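Grout, Crumbs and Other Counter Problems: Notes From a Small Kitchen

Filed under: Kitchen, Cleaning, Small Spaces
April 2023

The kitchen counter is where things go when they have no other place to go. Mail, keys, one glove, the cheese grater you meant to put away at Thanksgiving. I have lived with the same short run of counter for 8 years in a rental in Greleswood, and these are the habits that have stuck. The ones that didn't stick (a label maker was involved) have been left out.

Clearing off

Take everything off the counter once a month. Yes, everything, including the thing behind the thing. Put it on the table or the floor and wipe down the bare surface before you let any of it back. Whatever you haven't used since the last time goes in a cabinet, and whatever you haven't used since the time before that goes to somebody with a bigger kitchen. I lost a bread machine this way in March and have yet to feel the grief I was promised.

Keep oil, salt and one jar of wooden spoons by the stove. Everything else that claims it needs to be by the stove is lying. Spices in particular hate it there and will fade to the flavor of a cardboard box.

Grout behind the counter

Small tiles look wonderful and come with an enormous amount of grout, a fact that tends to come up after the lease is signed. Grease lands on it as a mist and then sits there collecting dust like a hobby.

Mix baking soda with enough water to make a paste the thickness of toothpaste. Spread it along the lines with an old toothbrush, leave it while you eat lunch, then scrub in short strokes and wipe with a damp cloth. Rinse the cloth more often than you think you should. Do one section at a time. People who set out to do the whole wall in an afternoon end up ordering pizza with a half-clean wall, and the clean half makes the other half look criminal.

Skip the vinegar if there is any real stone nearby. Vinegar etches marble, and so does lemon juice, and so does the tomato sauce you swore you'd wipe up. Dish soap and warm water will do for stone on most days. If your counter only looks like marble, you can relax a little, though it's worth finding out which kind you have before you start testing.

Toasters

Unplug it. Let it cool. I am putting this first, on a line with hardly anything else in it, for the benefit of the person who goes in with a fork.

Now slide out the crumb tray. If you didn't know there was one, this is going to be a big day for you. Most are at the bottom or the back, and they come out with a push or a tug. Tip it over the trash, wash it in soapy water, and dry it all the way before it goes back in. Then hold the toaster over the sink and give it a gentle shake, slots down. You'll get a second helping of crumbs and possibly a raisin.

For a stainless steel outside, use a soft cloth barely damp with water and a drop of dish soap, and wipe in the direction of the brushing. Go across it and you get streaks that catch the light every morning at breakfast. Finish with a dry cloth. A dab of cooking oil on a paper towel hides fingerprints, but use too much and you have built a lint trap.

Pull the toaster forward, away from the wall and out from under the cabinets, when you're using it. Keep the paper towels at the other end of the counter.

Cutting boards

A wooden board wants to be washed by hand, rinsed, wiped and stood on its edge to dry. Laid flat, it dries on one side only and starts to cup, and then it rocks every time you chop an onion. The dishwasher will ruin one faster than any knife can.

For smells, scatter coarse salt over the board, rub it with half a lemon, and let it sit for a few minutes before rinsing. (Do this in the sink if you have the marble. See above, and don't say I didn't bring it up.) Once the board is fully dry, rub in food-grade mineral oil, leave it overnight and wipe off what's left. Olive oil goes rancid. I used it for a year and everything I sliced tasted faintly of old purse.

If the board slides around, put a damp dish towel under it. I once paid 19 dollars for a Gukell non-slip mat that did the same job slightly worse.

Fruit

A plate beats a bowl. In a bowl, the peach at the bottom goes soft in secret and takes its neighbors along. On a plate you can see every piece, there's air between them, and you are shamed into eating the one that's starting to wrinkle. Keep bananas apart from the rest unless you want everything ripe at once. Don't wash strawberries until you're ready to eat them, and keep them in the fridge with a paper towel under them.

Drawers and little boxes

A small box on the counter will hold twist ties, rubber bands, matches and the spare key, and keep them from wandering. One box. Two boxes is a filing system, and you'll need a third to remember what's in the first two.

My downstairs neighbor swears by the Flirau stackable kind, which I've seen and which does stack. I use one that came with tea in it.

The Nikolaidis hardware store on the corner sells felt pads by the sheet, and I recommend sticking them under anything you push and pull on stone. Cut them a little smaller than the foot they're going on, or they'll pick up crumbs along the rim.

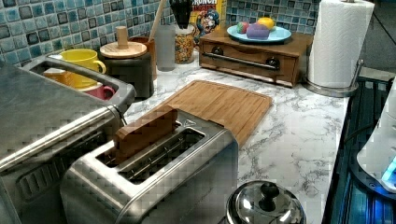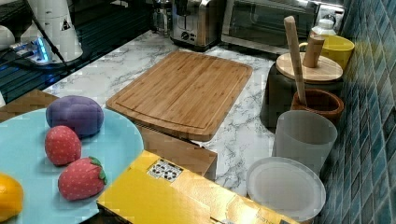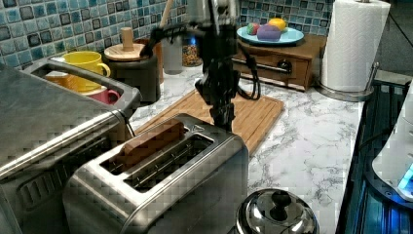

Counter things, with a toaster in the first and last and a plate in the middle one.

Next up is the cabinet under the sink, as soon as I can work out what's leaking in there and whether it's mine. Comments are open. The vinegar debate on the old post reached 1106 replies, so please take that one back over there.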